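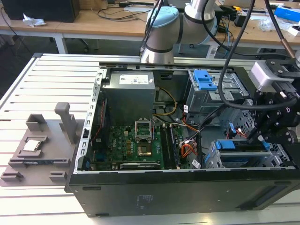

Desktop tower on its side with the side panel off and the CPU socket open.

Home Repairs > Laundry > Washing machines

Washer trips the electrics a few minutes into a hot wash, cold wash is fine

Posted by Oliwia Krawczyk, 20 June 2025

Machine is a Durkier freestanding front loader, 1000 rpm model, bought second-hand with the house. It has started to trip the RCD in the consumer unit. The pattern is consistent:

Cotton 60 - fills, drum turns, trips after a few minutes.
Cotton 40 - same, sometimes a little later.
Cold rinse and spin - runs to the end with no trip.
Drain only - no trip.

The breaker for the kitchen sockets stays up. It is only the RCD that drops. I have tried the machine on a different socket in the hall by an extension lead (fully unwound) and it does the same there. The kettle, toaster and dishwasher all run on the original socket without trouble. There is no water on the floor and the door seal looks sound.

I have a multimeter and can use it for continuity and resistance. I do not have an insulation tester. What should I measure first, and can I go on using the cold programmes in the meantime?

Radosław Wilczyńska
Member since May

Heating element. Mine did this. Bought a new one, fitted it, fine after that. Could also be the motor brushes or damp in the plug. Check the filter as well while you are down there.

Iwona Kalinowski
Regular contributor

The fault follows the heating stage, so start with the element. On a cold rinse and spin the heater relay stays open. On a hot wash it closes once the drum has filled to level, and the trip comes soon after. That matches what you have listed. A worn element has a cracked sheath, water gets into the magnesium oxide packing, and current leaks from the live conductor to earth. The RCD compares live and neutral and opens on the difference. The breaker only responds to overcurrent, and a leak of this size is far too small to bother it.

Do not run the machine on cold programmes while you wait. In many machines only one side of the element is switched, so the other side stays connected to the supply and the leak path may still be there. Leave it unplugged.

Procedure:

Pull the plug out of the socket. Switching off at the wall is not enough. Turn off both taps.

Drain the machine through the pump filter into a shallow tray. Expect more water than the tray holds and have towels down first.

Find the element. On most front loaders it sits at the bottom of the outer tub, either behind the rear panel or behind the lower front. You will see two large spade terminals with an earth terminal between them, and on many types a small temperature sensor pushed into the same plate.

Take a photo of the wiring, then pull off the connectors. Hold the connector body and not the wire. If one is brown and brittle, cut it back and crimp on a new one of the same size. A loose spade will overheat.

Set the meter to ohms and measure across the two large terminals. A typical 230 V washer element reads between 20 and 30 ohms. If you get 21 or so, the winding is intact, but this does not clear it of an earth fault.

Set the meter to its highest range and measure from each large terminal to the metal plate of the element. It should read open circuit. Any steady reading here, even several megohms, is reason to replace the part. Keep your fingers off the probe tips or you will be measuring yourself.

Bear in mind that a multimeter tests with a very low voltage. An insulation tester applies 500 V and will show leaks that the multimeter misses. A clear reading on your meter is therefore not a pass. If the element reads clear and the fault remains, leave the heater wires disconnected, tape each one separately, close the machine up and run a hot programme for long enough to pass the usual trip point. The machine will stop with a heating error, and that is expected. If the RCD holds, the element is faulty. If it drops, look at the wiring loom where it passes the tub, then the motor, then the mains filter.

When fitting the new one, slacken the centre nut until it is flush with the end of the stud, push the stud in to relax the rubber, and ease the old element out. Clean the scale from the opening. A smear of washing-up liquid on the new seal helps. Make sure the far end goes under the retaining clip inside the tub - if it misses, the element can touch the drum.

Order by the number on the rating plate inside the door. Rudmont and Prindasetti both list patterns for older Durkier machines, but the sensor hole differs between them, so compare with the old part before you pay.

Oliwia Krawczyk

Thank you. Across the terminals 26.4 ohms. From the left terminal to the plate it wanders between 1 and 2 megohms, and the right one is the same. Part ordered. Machine is unplugged.

Lena Kubiak

Worth adding that if the house wiring is old, press the test button on the RCD as well. And don't leave it on the extension lead when you put it back, a washer should be plugged straight into the wall.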